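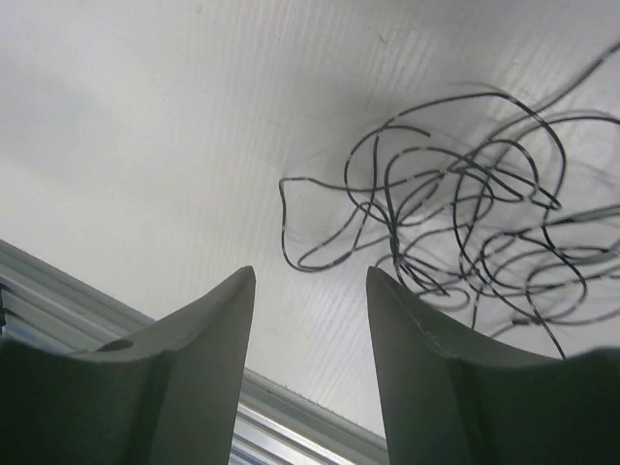
The Sounding Line at Plovoneck

The tide gauge at Plovoneck stood in a brick hut at the end of the north mole. It recorded the height of the water every 5 minutes and had done so, with two interruptions, for longer than any of the staff had been alive. The first interruption was a war. The second was Prodromos Pappas.

Karlijn Dierckx was sent in April to establish the size of the second. Her instructions ran to a page and a half. She was to check the zero of the gauge against the benchmark on the customs house, inspect the stilling well, read the station books and state whether the record could be used. The word "used" was underlined. The harbour authority wished to raise the quay and did not wish to raise it by more than it had to.

She took the levels on the first morning. The benchmark was a brass bolt set in the third course of stone, with a broad arrow cut above it. She ran the line out along the mole and back again, and the two runs closed to within a millimetre. The zero of the gauge was 25 millimetres lower than the books said it was.

She ran the line again after lunch and got the same figure.

The stilling well was an iron pipe with a small hole near its foot. The hole let the tide in and kept the waves out. A float rode on the water inside the pipe, and a line led from the float over a wheel to the recorder. The hole was clear. The line had been replaced within the year and the wheel turned freely. She noted all of this, with the makers' numbers, and locked the hut at ten past six.

The station books were kept in the harbour office by Teodor Pîrvu, who had a key to the cupboard and a second key to the drawer in which the first key lived. He put the books on the table in order of date and sat down opposite her.

"Are you going to read all of them?" he said.

"Until I find where it changes."

"It was Pappas," said Pîrvu. "Everybody knows it was Pappas. He was the keeper. He made some of it up."

"Which part?"

Pîrvu did not know which part.

The keeper's duty had been to read the staff by eye once a day and write the figure beside the one from the recorder. The difference between the two was entered in a third column. In a good year the third column wandered by a few millimetres either side of nothing. Pappas wrote a small upright hand and crossed his sevens. His third column wandered as it should for eleven years.

Then it stopped wandering. On page 244 of the ninth book the difference was two millimetres, and on the day after it was two millimetres, and it remained two millimetres until the end of the following winter. The sea does not do this, and neither does a man reading a staff in the rain.

She turned back to page 243. The last honest entry gave a difference of 27. Beside it, in pencil, Pappas had written: Staff sound. Bolt sound. Hut has gone down.

Underneath was a line in ink, in another hand. Not possible. Correct to agree. A.B.

"Who was A.B.?" she asked.

"Anatole Bouvier. He was the district engineer. He built the new end of the mole."

"When?"

Pîrvu went to look. The new end of the mole had been finished in the autumn before the entry. It carried 500 tonnes of facing stone that the drawings had not originally included, and it had been certified free of settlement by the man who designed it.

Karlijn copied out both notes. She asked whether Pappas was living and was told that he was not. There was a daughter, Angeliki Tsoukalas, in one of the houses behind the rope store.

Mrs Tsoukalas received her in the kitchen and did not offer a chair at first. Her father had been dismissed for false readings. He had afterwards worked in the fish market, on the scales, which people in the town had considered amusing.

"Did he keep any papers?" said Karlijn.

"He kept one book. They asked for it and he said it was lost."

It was an ordinary household account book. The left-hand pages held the price of flour, paraffin and shoes. The right-hand pages held the staff readings at Plovoneck, once a day, for the whole of the period in which the official column had stood at two. They were in the same small hand. The differences began at 27, fell to 24, rose to 26 and went on in that manner to the end.

Karlijn took the mean of them that evening in her room. It came to 25.

She wrote her report in the usual form. Section 1 gave the levels. Section 2 described the well, the float and the recorder. Section 3 stated that the hut had settled by 25 millimetres in a single movement, that it had not moved measurably since, and that the record could be used throughout if a constant was applied from the date given. She listed the account book as a source, with its owner's name, and attached a copy of the right-hand pages.

The form had a box at the end for remarks. She considered it for some time. In it she wrote that the observer's readings had been examined for the disputed period and found to be of good quality, and that page 243 should be read before page 244.

Pîrvu signed for the report and asked how many copies she wanted. She asked for three. One was for the authority and one was for the cupboard. He wrote the address of the third on the envelope himself, and walked it round to the rope store before the office closed.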